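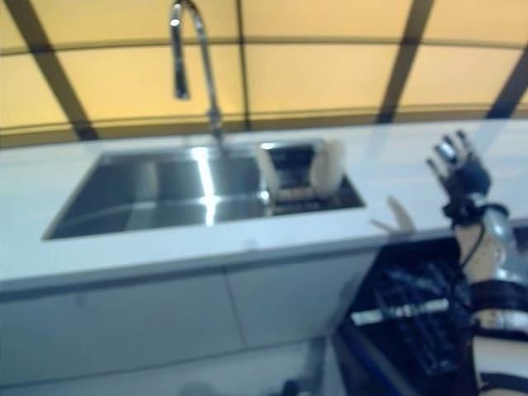
Sink and rack station, Clirnevitz Kitchen Set

Clirnevitz Kitchen Set - dish handling demonstrations for policy training
Status: shipping. Lead time 2 weeks, longer in August

Full counter-height recordings of a humanoid working a sink, a drying rack and a dishwasher. Teleoperated start to finish, no scripted motion. Sold as a dataset license, or as a collection kit if you want to record your own.

What you get
3,965 episodes, trimmed and checked
Head view plus wrist view, synced
Joint positions, hand commands, operator commands at the same clock
Task text per episode, plain English, one line
Failures kept and flagged. Drops, missed grasps, operator give-ups. Filter them out or dont, your call

Tasks: plate from rack to dishwasher, plate from dishwasher to rack, re-seat a leaning plate, idle and reset. Cups and bowls are in the Neronwood add-on, separate license. No cutlery yet, please stop asking, it's coming.

Episode length varies a lot. Median is 22 seconds, the long ones are mostly hesitation at the lower rack. We left the hesitation in.
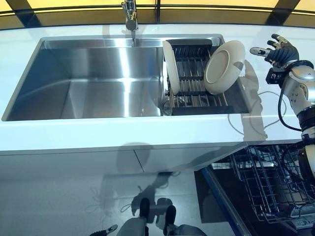
Szilágyi wrote back after the pilot that the resets were worth more than the clean runs, the old policy had never seen a hand just waiting over the counter and would lunge at the first plate. Wanted more of them. So the current release has more of them, see changelog.

Wrist view
Wide lens, mounted low on the hand, looks out past the fingers. Expect upside down frames when the arm goes under the counter. We do not rotate them. Orientation is in the metadata if you need to flip. Blur on close objects is normal, exposure is auto, and the rack will blow out against a bright background. Train with it.

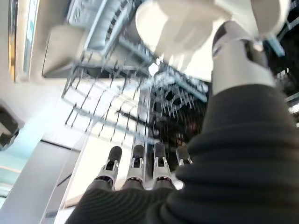 Wrist view, fingers toward the dishwasher rack

Collection kit
Operator station, hand controllers, recorder, sync box, Iltmont labeling software (one seat). Robot not included. Check the supported hands list before ordering, we cant take back opened kits.
Setup is around 85 minutes the first time. After that just power up and run the calibration pose. Skip the pose and your wrist data drifts, support will ask you about it first thing.

Formats: video plus per-step table. Loader script included. Older loader does not read the new hand fields, update it.

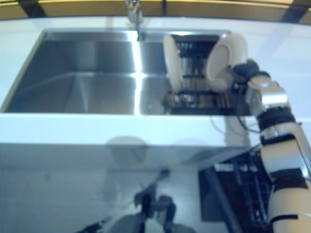
Plate contact at the rack, head view

Known issues
- glare on the white counter, worst in the afternoon sessions
- reflections of the arm in shiny surfaces, not masked
- a few task lines say "left plate" when they mean right. Fix in next relase

Licensing
Research and commercial, priced separately. Per site, not per seat. Sample pack of episodes free on request, use the contact form and say which hand you run.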